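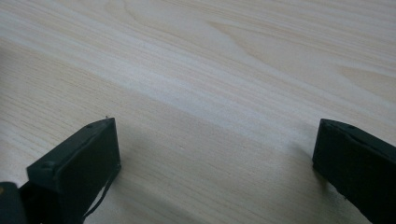
A reader at the Zerkville site wrote in after the May issue to ask why the arm had stopped on force limit again when every recording passed the import check. The same message objected to the word "stopped" in our summary, on the grounds that the arm kept closing for most of a second before it tripped. Both points are correct. The item below replaces the summary.

Zero offset in the hand-held grippers

The fault was in the finger gap reading. Each hand-held gripper reports the distance between its finger pads, and that number goes straight into the recording as the target for the arm. The reading is set to zero with the fingers closed at the start of a batch. On one of the two units in use on the Tristier job, zero was being taken before the fingers had fully met. Every gap in that batch was then logged smaller than it was.

For thick, soft objects the error made little difference. The arm closed slightly further than the person had, and the object took up the difference. Thin, stiff parts have no such allowance. On those, the arm was told to close past the surface of the part, and it tried to.

The import check did not catch this. It looks for missing samples, time gaps and values outside the range of the sensor. A constant offset triggers none of these, and the batch showed 100 percent valid.

What happened on the lid task

The lid task calls for a grip on the gray flap in the middle of the white lid, with a finger pad on each side of it. The flap has to be held firmly enough to move without sliding between the pads. In playback at Rurunlow the arm reached the flap in the right place and kept closing. The force limit tripped, the brake came on, and the flap stayed clamped until the controller was restarted. No one was inside the guard. The flap was creased and the lid was taken out of use.

The first explanation was pad wear on the arm. New pads were fitted and the fault came back on the second run. Comparing logs from the two hand-held units showed the offset. Of 417 recordings in the Tristier set, 116 came from the unit with the bad zero.
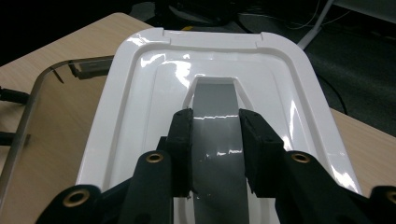
Changes now in force

The 116 recordings are marked as held and should not be used for training or playback. Do not correct them by adding a fixed value to the gap column. The offset changed each time the unit was zeroed, and 17 of the files span a restart, so they contain two different offsets.

Zeroing now needs a steady closed reading for two full seconds. The firmware change came from Jääskeläinen and is installed on both units. If the reading moves during that time, the unit refuses the zero and shows a fault code.

Each batch also starts and ends with a gauge block recording. The logged gap has to match the block at both ends. A batch that fails at either end is held in full.

On the arm side, the force limit for thin parts has been lowered, and a trip now opens the fingers before the brake is set. Sites that use their own controller settings need to copy both values by hand. They are in the settings sheet under "grip, thin".

Still open

The wait between the force reading and the trip has not been explained. The log from Rurunlow shows the force above the limit for longer than the controller filter should allow. Until that is settled, keep playback at reduced speed on any part held by a flap, tab or rim. Send logs of further trips with the raw force column included, as the filtered column does not show the delay.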